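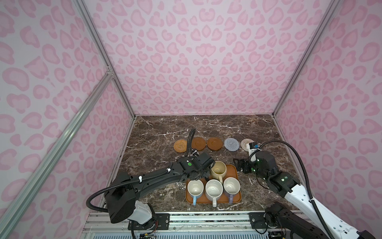
Last edited April 15, 2023

Thread: rules for running a two-arm cell. I look after the written procedures for ours, which means I'm the person everyone is slightly less pleased to see on a Saturday. People keep asking for a copy, so you're getting it in small bits with the grumbling left in.

1/ Rule one is older than me and dull. Hands stay outside the rails while either arm is powered. Either arm. The one that's "just sitting there" with its fingers open is powered. Green lights mean green lights, and they don't mean it's feeling friendly.

2/ We had a longer version of rule one. It ran to 295 words and had a sub-clause on sleeves. Anum Dogar cut it to the one sentence and stuck it at eye level. Compliance went up and I've nearly forgiven her.

3/ The old version lives on in the Tolamance binder, should anyone want it. It has been requested by no one.

4/ Mugs. Today is a mug day: four on and around the orange tray, five coasters along the back. Every mug session has a written start layout, and the layout says where the handles go. All of ours face the front edge to start. If you set one pointing off at a jaunty angle because it looks nicer, you have made a different task.

5/ A different task is fine! Write it down as a different task. There's a box on the sheet for this. I drew the box.

6/ Rim grips. The procedure allows a grip near the rim on a mug with nothing in it. It doesn't allow one on a mug with anything in it, including "only a bit of water" and "it's basically dry".

7/ Stained mugs are allowed. I get asked this more than anything to do with safety. A bit of brown on the inside of a white mug is a mug that has had a life, and a system that can only cope with spotless ones will have a hard time in any kitchen I've been in.

8/ Chipped mugs are not allowed. Chips turn into cracks, cracks turn into bits, and bits go wherever I'm about to put my hand.

9/ Cables. Check the loops before you start and again after any change to the layout. The sheath should have room to swing without snagging on the far end of the counter or on whatever you've put at the back. Move the arm through its full reach at crawl speed and watch the cable, not the gripper. Everyone watches the gripper. It's very watchable.

10/ Clips too. If one is missing, replace it with the same kind of clip. Tape is a clip's understudy and goes on when nobody senior is in.

11/ One arm moves into the shared middle at a time unless the task sheet says both. If it says both, there's a named person with a finger near the stop button and no phone in the other hand. I had to add the second half in August.

12/ Crawl speed, for those asking, is our own setting: 40 millimetres a second. First run of any new layout is done at that speed. It is very boring. You may bring a biscuit, to be eaten well back from the cell.

13/ The walls. Yes, it's pink leopard print. Backgrounds get changed between blocks and the sheet has to say which one is up. The good practice bit: the panel gets fixed flat, no bubbles, no loose corner that can flap into the path of an arm. Taste is outside the scope of the procedure. I checked, hoping.

14/ Same goes for the counter. Dark brown marble pattern gets written down as "dark brown marble pattern". Last year we had three people describing one surface as "brown", "stone" and "posh", and I spent a long afternoon with the Gronden records finding out they were all the same thing.

15/ Coasters: woven, smooth and knitted are three kinds and should be logged as three kinds. A mug base will sit differently on a knitted disc than on a saucer with a raised ring. If your log says "coaster x5" I will send it back with a small sad note.

16/ When to stop. Any contact between the two arms, any contact between an arm and the frame, any mug on its side, any noise you'd describe using the word "crunch". Stop first and discuss after. The Katona sheet has it the other way round and I've asked for it to be changed. Twice.

17/ After a stop, power down before reaching in. Both arms. See rule one, now back by popular demand.

18/ Bolts on the mounting plates get checked every 70 hours of running. It's a tick and a signature. If you tick it without checking I will not know, but you'll know, and I've been told I have a way of looking at people.

19/ Wiring near the base: look, don't tidy. If you think it needs tidying, tell Anum. Her idea of tidy comes with a wiring diagram. Yours comes with a cable tie and good intentions.

20/ Someone asked whether all this is a proper standard. No. There are proper published ones for robot cells and you should read those first, with tea. Ours is the local layer on top, the bit about mugs. It fits on 9 pages and I'd like it shorter.

21/ Where it still falls down: we have no decent rule for handover between shifts. At Piron they do a spoken run-through at the cell with the sheet in hand, and I'm minded to pinch it. If you do something better — or something worse that works — reply and tell me.

22/ Replies already in: two about handovers, six asking where to buy the leopard print. I don't know. Ask Anum.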